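Plain white plates: glaze wear and rim height
Tableware and Kitchen — 5 replies

voltlow
April 2023
Replacing our everyday plates. Shortlist is Kindus (glossy, slight rim) or Farahani (matt, flat coupe). Main concern is cutlery marking. Budget is 200 for the set.

Nanna Toft
Glossy. Matt glazes hold metal traces from knives, and you will be at them with cream cleaner every month. A raised rim also gives you something to grip when lifting a plate off a flat table.

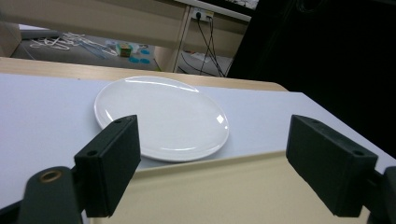 Harpreet Hiebert
Disagree on the rim. It costs stacking height, and in a shallow cupboard that matters more than grip. My Farahani plates are 700 g each and have marked very little since June.

Nanna Toft
What knives, though? Serrated steel is the usual culprit. A slight rim adds next to nothing to a stack — it is the deep ones that waste space.

Harpreet Hiebert
Plain table knives. Fair point on serrated. I would still check the foot ring before buying glossy, as an unglazed one will scratch the plate underneath.

voltlow
Foot ring is glazed on the Kindus according to the shop. Going glossy, six plates, and will put felt between them for now.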